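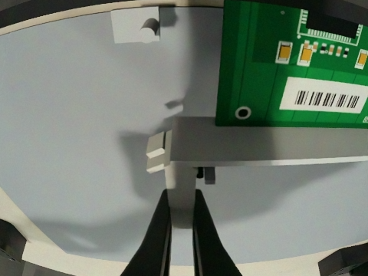 2020-06-03
3 min read

Repotting mix, second batch. The first lot from May stayed too wet at the bottom of the trays and the tomato seedlings went yellow from the lower leaves up. Latrice thinks it was the compost from Tolby, which is very fine this year. I think we packed it too hard. Probably a bit of both.

Changed this time:
- sieved the compost and kept the coarse part
- grit up from one scoop to 2 per bucket
- no feed in the mix at all, it can go in the water later

Filled 10 pots. Dry weight of mix came to 260 g each, give or take a spoonful on the last one where the bag ran out. Poured water through until it dripped, left them on the rack by the back door and weighed again after lunch. The coarse mix drains much faster – the trays underneath had filled before I got back with the jug. Didn't write down the first wet weight for pot four, so leave that one out.

Ezekiel wants to try leaf mould from the Park end of the site. Fine by me, but it needs a proper sieve and a look through for slugs. He says the Cillmont group use it for everything and their beans are well ahead of ours. They are also on a south slope.

Water butt down to 900 ml in the measuring jug by the end, so used tap water for the last pots. Note for whoever does the next batch: let tap water stand overnight, same as we did for the cucumbers.

To do: labels (pencil, the pen washed off again), order grit from Zadton, move the yellow seedlings into the new mix and see if they pick up.

Comments

Latrice Castellanos: It's the compost. Squeeze a handful and look at it.

Ezekiel Bellamy: Sieve is in the shed behind the canes. I'll bring the leaf mould down in two sacks.

This site uses cookies. By carrying on you agree to our use of them.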